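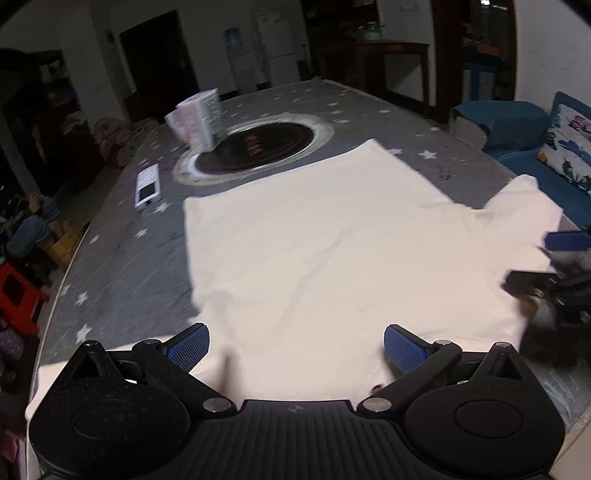 2021-02-15

Shrinkage trial, cotton jersey, second round. Picking up where the July notes stop.

Washed the Dondirer lot and the Noken lot on the same program, 60 degrees, full spin. Line dried indoors overnight, then left flat for 6 hours before measuring. Last time we measured straight off the line and the lengths wandered, so I am not using those numbers for anything.

Dondirer: length down 2 cm at center back, width unchanged. Side seams still straight. Neck rib a bit wavy at the left shoulder join.

Noken: length fine, but the body has twisted. Side seam has crept toward the front at the hem. Same thing we saw in the unwashed panel when it was cut off grain, so this may be cutting and not the knit. Need to check the lay plan from Virkelley before blaming the fabric.

Measuring notes. Smooth the cloth with the flat of the hand, don't pull it. Body length from the high shoulder point, not from the neck seam - the old sheet has it from the neck seam and the two sets can't be compared. I have crossed that line out on the sheet.

Water hardness strip read the same as before. Detergent is the last of the old tub. New tub is a different formula, so finish this round before opening it.

Dlamini samples are still in the conditioning cabinet, shelf 29. They go in next, same program, but inside out. If the print cracks, drop to the cooler wash and note it on the card.

To do: ask Virkelley for the lay plan, re-mark the Noken hems, order more marking thread - the red bled slightly, get the blue.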